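Workshop Tips: Recording Laundry Sorting Examples on a Two-Arm Table

Posted 09/03/2025 by the Drostwood workshop page

We have been recording clothes handling on a two-arm table since January. The job is simple to say: pick a garment off the table, put it in a bin, do the next one. A person drives both arms, the session is saved, and the saved runs go to train the model. The first set had 1,344 runs in it and we threw out 137. Most of the tips below come from going through those 137 and writing down what was wrong with them.

Setting up the table

Use a table with a stiff frame. Ours is a Nusell bench frame with a plain wood top, and it does not rock when both arms swing the same way. If yours rocks, shim the feet before you bolt anything down.

Mark the floor where the table legs go. Tables creep. A thumb's width of drift over a week is enough that Monday's runs and Friday's runs don't match, and you will not notice until you play them back one after another.

Put the bins on the far side and leave the near side for the clothes. White bins are good for seeing dark fabric and bad for seeing white fabric. We keep them anyway, and put at least one white item in most piles so the model gets practice with the hard case.

Bins with handle slots will catch a sleeve now and then. Keep the runs where that happens, provided the operator gets the sleeve free and finishes the job.

Tie cables at the wrist with some slack. Bend the wrist through its full travel by hand first, then tie. If you tie with the arm straight, the first deep bend will pull the connector.

Picking the clothes

Thirteen garments is a good number for one day's basket. With fewer than that the operator starts to memorize them. With a lot more, you spend the day carrying laundry.

Mix weights. A T-shirt and a flannel shirt do not lift the same way. Thin knits bunch up in the gripper and come out of it late, so the operator has to open wide and wait a beat before moving off.

Wash new clothes once before using them. Sizing makes them stand up in stiff folds that you won't get from clothes people really wear.

Empty the pockets. Button the shirts in half of the piles and leave them open in the rest. Do up zippers, or they scratch the finger pads.

Laying out a pile

Drop the garments from chest height and leave them how they land. When we placed them by hand, every pile came out looking alike, collars to the left, and the model learned to look for collars on the left.

Let them overlap. A pile where each shirt lies by itself is fine for the first day of training a new operator, and not much use after that. A sleeve over the edge of the table is fine too.

Don't always start with empty bins. We start some runs with both empty, some with one part full, and a few with both nearly full. Dropping onto a heap of cloth is different from dropping onto a bare bin floor, and the model needs to see both.

Driving the arms

Go slower than you think you need to, but keep moving. Long pauses in the middle of a run teach the model to pause.

Grab the cloth a little in from the edge. Grabbing right at the hem works about as well as picking up a wet noodle by the tip.

If you miss, try again in the same run. We used to stop and restart after a miss. The Morkico people told us to leave the misses in as long as the second grab was clean, and that was good advice.

Change operators every 6 runs. Hands get tired and the grabs get sloppy before the operator feels it.

Keeping notes

Write the bin state, the garment list and the operator's initials before you press record. Afterward you will forget one of the three. We use the Rautiainen log sheet, printed, on a clipboard.

Wipe the finger pads at lunch. Lint builds up on them and dark lint on a white shirt shows.

Comments

clampandglue: Does the floor tape hold up? Ours peels at the corners every month.

Drostwood workshop page: Clean the concrete with alcohol first and round off the tape corners with scissors.

southbench: We had the same trouble with sizing in new shirts. One wash wasn't enough for the denim, took three.

mrs_pegbag: I only came for the folding tips but I read the whole thing. Do you ever do towels?

Drostwood workshop page: Towels are next. They are heavy and the loops snag.

Contact | Copyright Drostwood | Back to top
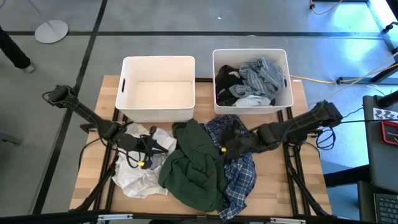

Overlapping pile in front, left bin empty, right bin already holding clothes.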